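Leketti publishes its house rules for hand-held gripper work

Temthorpe, 2024-08-17

Hi, I'm Noreen Kakakhel, and I look after good practice at Leketti. We've finally put our rules for hand-held gripper work on paper, all 40 pages (my desk is a mess!), and they're free for any lab to use.

Archana Tomar tested the draft with our operators and cut plenty of my fussier wording. The big ones: check both finger pads before you start, keep the markers on the jaws clean and uncovered, and agree who has which door when 2 grippers share a cabinet. Oh, and open doors all the way before anyone reaches inside. Comments are open until February, so please send us your gripes.
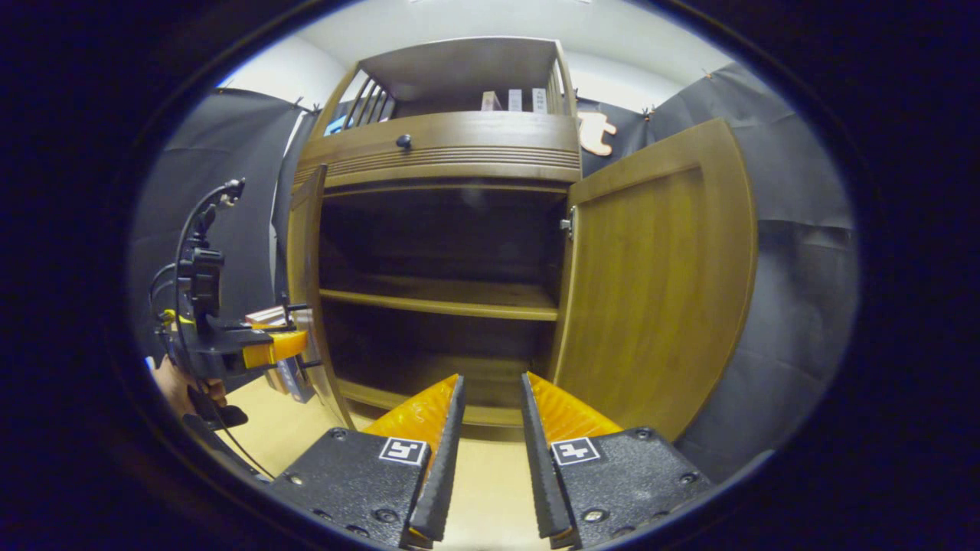 Press contact

Zoi Galanis, Leketti press desk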